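Stiff hinges on a fitted wardrobe after a cold spell

skarnwood_tenant
Posted Thursday, 3 replies

I have a fitted wardrobe in a first-floor bedroom in Restutbridge. It was put in by the previous owners and has concealed hinges stamped Cumero, with a soft-close damper built into the cup. Since December the left-hand door has stopped 2 mm short of closing and has to be pushed home. The right-hand door is fine. I have tried the side adjustment screw and it only moves the gap from one edge to the other. The room is unheated most of the day. Is this the damper, the door, or the carcass going out of square? I would prefer not to replace the hinges, as the cup holes are an odd spacing.

MacDonald
Reply, marked as accepted by the poster

Check the depth adjustment before anything else. On most concealed hinges there are three adjustments. The side screw, which you have already used, moves the door left and right. The height adjustment is on the mounting plate. The depth adjustment is either a cam or a slotted screw at the rear of the arm, and it controls how close the door sits to the carcass. If the rear screw has crept, the door will bind on the hinge side and stay open on the handle side, and the side screw will not cure it.

Procedure: open the door fully and support the weight from below with a wedge or a stack of magazines. Slacken the rear screw on the top hinge by half a turn, move the door out by 1 mm, tighten, and close it. Repeat for the bottom hinge. Adjust all the hinges on one door by the same amount or the door will twist. 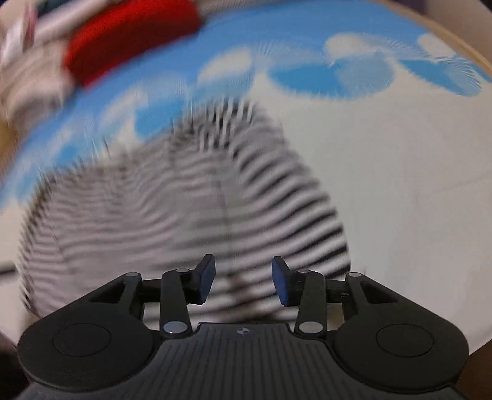

Dampers do become slower in the cold, as the fluid inside thickens. A slow damper still closes the door in the end, though. If the door stays 2 mm open after a minute, the damper is either blocked or failed. Many have a small switch on the arm that turns the damping off. Switch it off on one hinge and try again. If the door then shuts, leave it off – one working damper is enough for a door of normal weight.

fernhill_11
Reply

Mine did this and it was damp. Door had swollen. Put a dehumidifier in.

plainjoiner
Reply

The reply above is possible but a swollen door normally catches along an edge and leaves a rub mark. Measure the diagonals of the opening. If they differ by more than 3 mm the carcass has moved, and you should pack the low side of the plinth before touching the hinges – otherwise you will be adjusting them again by spring.

Do not oil the damper. It is sealed, and the oil will run down into the cup and soften the chipboard if that is what your doors are made of. A little dry lubricant on the arm pivots is harmless.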